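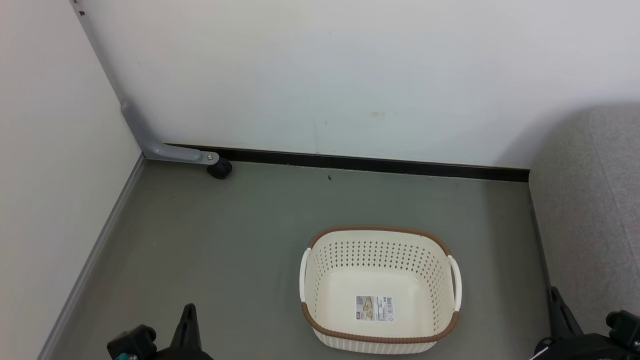 Basket task, start position: the empty basket on the floor between the two grippers.

Household Chores Project: Progress Report to Plinberg
Prepared by Liên Giáp, project lead, Drunen site
July 18, 2023

Summary

The question you asked us when the grant was renewed was whether a two-armed machine can do ordinary tidying in a lived-in room without a person stepping in. For the basket task, the answer at this point is sometimes. For anything involving soft items, it is still no.

Work done this period

We moved from the bench to the floor. Until now all of our trials used objects placed at table height, and the arms had plenty of room on every side. A plastic basket on the floor next to a piece of upholstered furniture is a harder case. There is open space on the left and much less on the right, so the two arms can't simply mirror each other.

Khoa Diệp and Tuấn Tôn ran 89 trials of the basic lift. The machine has to find the two handles, close on both, raise the basket level and set it down again in a marked area. It finished 27 of them with no help. We count a trial as failed if an operator touches the controls for any reason, so some of the failures were close.

Where it goes wrong

The right handle is the main problem. The arm on that side comes in too wide, brushes the furniture and stops. Tuấn has rewritten the approach so that the right arm comes down from above before it moves in. Early runs look better, but we have not done enough of them to report a number.

The second problem is uneven lifting. If one side closes a moment before the other, the basket tips. With nothing in it this does not matter much. With a load of towels it means towels on the floor, and the machine does not yet know that anything has fallen out.

Shadows also gave us trouble. The dark band beside the furniture was read as part of the furniture in several runs, and the planner then reported no path. Bảo Mạc retrained the floor model on pictures taken at different times of day, and that error has become rare.

Comparison with a person

Edmund Żak asked for this after his last visit. A person picks up the basket and puts it down in 2 seconds. Our best unassisted run took 20. We don't think speed should be the measure this year. A household would put up with a slow machine sooner than one that has to be watched, and ours has to be watched.

Shop-floor work

The Clastent stockroom trial has not started. Their manager wants to see the lift work with filled baskets before giving us an aisle, and we agree with that. The software shared with the Khúc project is ready on our side, apart from the logging tool, which still drops entries when both arms report at once.

Spending

Equipment is under budget and staff time is over. The extra hours went to resetting trials by hand, which takes longer on the floor than at the bench. We are asking to move the unspent equipment money to staff time. No increase in the total is requested.

Next steps

In August we will repeat the lift with the new approach for the right arm, first empty and then with folded towels. After that we will try carrying the basket a short distance. Folding stays off the plan for now. Bảo will send the full trial log separately, and Edmund is welcome to sit in on any of the August runs if he lets Khoa know ahead of time.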